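A Saturday in Somebody Else's Lobby

The invitation said "hard hats optional," which told us most of what we needed to know about how finished the building was. On November 2, 2019, our group toured the new Statis offices, a two-story shell that Nieminen began fitting out in July. We were promised coffee. The coffee was on the second floor, and the elevator was waiting for its inspection.

The lobby has a reception desk the size of a rowboat and a wall that will one day hold a plant. The plant has its own irrigation line and its own line in the budget. I asked what happens if it dies and was told it is under warranty for a year, so the question is settled until next fall.
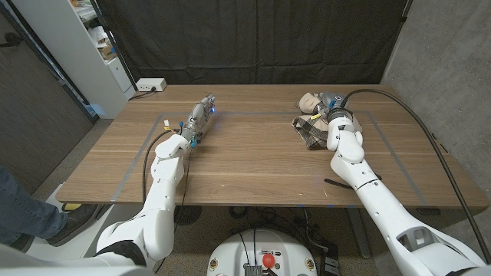
Commercial Interiors Study Group — Site Visits

From the lobby we went up the main stair, which the project manager is proud of, with reason. The treads arrived a half inch too deep and were sent back, and the second set fits so well that people kept stopping on the landing to look at their own feet. Beyond it is the open office, 3,388 square feet of carpet tile laid in a pattern the plans call "drift." It looks like carpet tile. The ceiling has been left exposed in the current fashion, so the ductwork had to be painted twice to look as if it had been left alone.

Sound is the usual trouble with a room like that. Pramix supplied the acoustic baffles, long gray felt ones hung in rows, and somebody clapped to test them. Then all of us clapped. The baffles held up well. The tour fell 11 minutes behind.

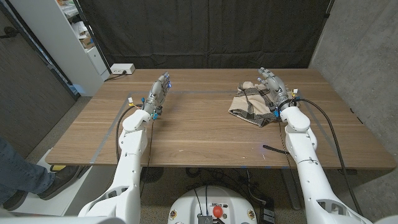 Will the meeting rooms be ready by move-in?
Most of them. The glass fronts for the two corner rooms were reordered, and those rooms will open with temporary partitions.

The mechanical room was the best stop, as it always is, and the one with the least time on the schedule. The air handlers sit on new spring mounts, the valves are labeled in handwriting you can read, and there is enough space behind the boiler for an adult to turn around. Two of our members have spent whole careers asking for that. They stood back there longer than they needed to.

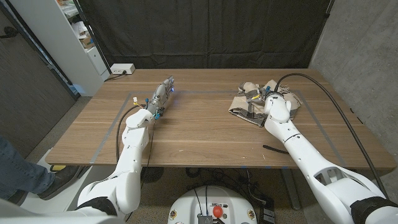

Storage was cut from the plans twice and put back once, and what survived is a closet by the freight door with room for nearly 3,000 pounds of paper, if the shelving company is to be believed. Furniture was argued over at greater length. Siro won the order for the tables, and the debate over wood or white laminate apparently ran through most of the summer. I am for wood. A warm brown top with a light grain, like the one in the last photo, can take a rectangle of gray tape and still look like a table, while white laminate looks like a clinic from the day it is delivered. The client went with white, and nobody had asked me.

We finished at the loading dock, where the levelers work and the door mostly does. Parking for visitors is behind the building until the front lot is striped. Follow the cones, and then follow them back out, as the exit is the same as the entrance for now.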